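Utensil holder

A utensil holder (also called a utensil caddy, cutlery drainer, chopstick holder or, in some kitchens, just "the crock") is an open-topped container that keeps eating and cooking tools standing upright. It is one of the humblest things in a kitchen and one of the most handled, reached for at nearly every meal! Holders are made of plastic, ceramic, metal, bamboo and wood, and they turn up beside the sink, next to the stove and in the middle of the dinner table.

Overview

The basic idea could hardly be simpler. Long, thin tools take up a lot of room lying down and very little standing up. A holder no bigger than a thick paperback can carry the chopsticks, spoons and forks for a whole family, and everything in it can be seen and grabbed with one hand.

There are two broad families. Closed holders, such as the ceramic crock, have solid walls and are meant for tools that are already dry. Draining holders have holes or slots in the walls or floor, so freshly washed pieces can go straight in. The second kind is especially popular in homes where chopsticks are used every day, as wooden and bamboo chopsticks do best with plenty of moving air.

Construction

A typical draining holder has three parts: the body, the dividers and the tray. The body is usually a rounded box or oval with a smooth rim. Perforations may be round, oval or cut as long slits, and their pattern is often the only decoration on the whole piece (some makers have wonderful fun with it, punching out leaves, waves or rows of tiny fish).

Dividers split the inside into two, three or four compartments. Low dividers guide the feet of the utensils and let the tops lean where they like, while full-height dividers keep each group strictly apart. The tray sits under the body and catches drips. On many models it lifts off for rinsing, and a slightly darker shade of the body color is a common choice for it.
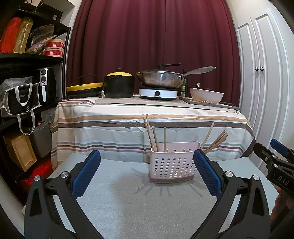 Types of utensil holder

Divided draining holder. The everyday countertop kind, with a perforated body, a base tray and compartments inside. A pink plastic one with wooden chopsticks fanned out over its rim is a cheerful sight on a table, and the spread of the sticks shows how much freedom low dividers leave.

Hanging holder. A narrow basket with hooks or a flat back that fastens to a wall, rail or dish rack. It frees up the counter completely and can drip right into the sink.

Crock. A heavy ceramic jar for ladles, whisks and spatulas. The weight matters here, as a tall ladle will happily tip over anything light.

Revolving holder. A round holder on a turning base. The Trereck carousel, with five compartments, is a great favorite among people who cook with a lot of small tools.

Lidded box. A long, low case in which chopsticks lie flat. Common in noodle shops, where it keeps dust off between customers.

Materials

Plastic is light, inexpensive and comes in every color imaginable, from the soft pastels of the Wirnine range to bright kitchen reds. It can cloud or stain over the years. Stainless steel lasts very well and suits busy kitchens, though water spots show. Glazed ceramic is heavy, handsome and easy to wipe, but chips if knocked. Bamboo looks lovely beside wooden utensils and needs regular drying out. Thaler holders combine a steel mesh body with a ceramic saucer, a mix that collectors are very fond of.

Use and care

Chopsticks may be stored tips up or tips down, and households hold firm opinions on the matter! Tips up keeps the eating ends clear of any water in the tray. Tips down keeps fingers off them when a pair is pulled out.

The tray should be emptied often and washed with warm water and dish soap. A bottle brush reaches the corners between dividers, and an old toothbrush works beautifully on small holes. Cloudy film left by hard water usually comes away after a soak in diluted vinegar.

Overfilling slows drying. The Linness double holder, 11 cm deep, is designed to be split between wet pieces at the front and dry ones at the back.

See also

Dish rack
Chopstick rest
Cutlery tray
Knife block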